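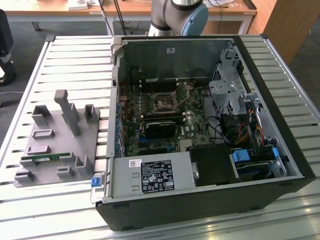

Section 2. Installing the processor and memory

This section covers fitting a processor, heatsink and memory modules in a desktop tower that is opened for service. Part numbers refer to the Multden service kit. For removal of the original processor, see Section 1.

2.1 Before you begin

Shut down the computer and unplug the power cord from the power supply. Press and hold the power button for two seconds to discharge the board. Disconnect all other cables from the rear I/O ports.

Lay the tower on its side with the open side facing up. Wear a grounded wrist strap, and clip it to bare metal on the chassis. Do not clip it to the drive cage or to a painted surface.

CAUTION: Do not open the power supply. It contains no user-serviceable parts and can hold a dangerous charge after it is unplugged.

2.2 Checking the socket

1. Move any loose power or data cables away from the board. Do not unplug them unless they cross the socket.

2. Inspect the socket under a bright light. Look for bent contacts, lint and dried thermal compound.

3. Remove lint with dry compressed air. Hold the nozzle upright and use short bursts.

CAUTION: Do not touch the socket contacts with fingers, swabs or tools. If a contact is bent, stop and replace the board.

2.3 Installing the processor

1. Press the socket lever down and slightly outward to release it, then raise it fully.

2. Lift the metal retention frame.

3. Hold the processor by its edges. Match the notches on the processor with the tabs in the socket and the corner triangle with the mark on the board.

4. Lower the processor straight down. Do not slide it or press on it.

5. Close the retention frame and return the lever to its locked position. Some resistance is normal.

NOTE: The processor should lie flat before the frame is closed. If one corner sits high, lift the processor out and repeat step 3.

2.4 Installing the heatsink

1. Clean the top of the processor and the base of the heatsink with a lint-free wipe (kit part 1447).

2. Apply a small amount of Plurico thermal compound to the center of the processor.

3. Align the heatsink screws with the four mounting posts and lower the heatsink evenly.

4. Start all four screws by hand, then tighten them in a diagonal pattern. Stop when each screw bottoms out.

5. Connect the fan cable to the processor fan header.

2.5 Installing memory

1. Open the retaining clips on the slot.

2. Align the notch in the module with the key in the slot.

3. Press down on both ends of the module until the clips close.

Install matched modules in pairs. See Table 213 for the slot order.

2.6 Closing the tower

1. Check that the expansion card is fully seated and that the drive carrier is latched.

2. Route cables clear of the heatsink fan.

3. Refit the side panel, stand the tower upright and reconnect the power cord.

If the computer does not start, unplug it and repeat 2.5 with a single module installed. Error codes are listed in Section 4.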